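11/18/20 – adhesive trials, wallpaper paste, batch 11
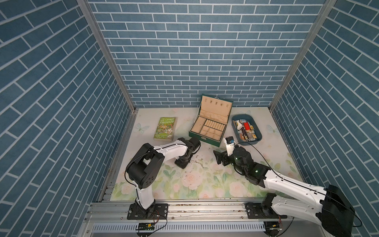
Estska wrote back overnight to say the paste can't be the problem, and have we considered that our paper is "unusually thirsty." I have now considered it. The paper is the same Premosar roll we've used since February, and it drank normally until this batch.

Mixed 644 g of powder into cold water, stirred, waited, stirred again. Lumps. Sieved it through the good sieve, now the bad sieve. Brushed out strips on primed board and on bare plaster. Primed board fine. On plaster the seams lifted up to 78 minutes in, just long enough for me to have written "holding well" in the margin and gone for coffee.

Second mix with warm water, slower pour. Fewer lumps, smells like a wet library. Seams still down when I last looked, corners sulking a bit.

Buchanan jar (the old stuff) used as control. Beat everything, as usual, and is of course discontinued.

To do: size the plaster first and repeat. Ask Flernow for a sample before committing to the 2000 g tub. Buy sieve. Whoever has the seam roller, it lives on the hook – the hook misses it.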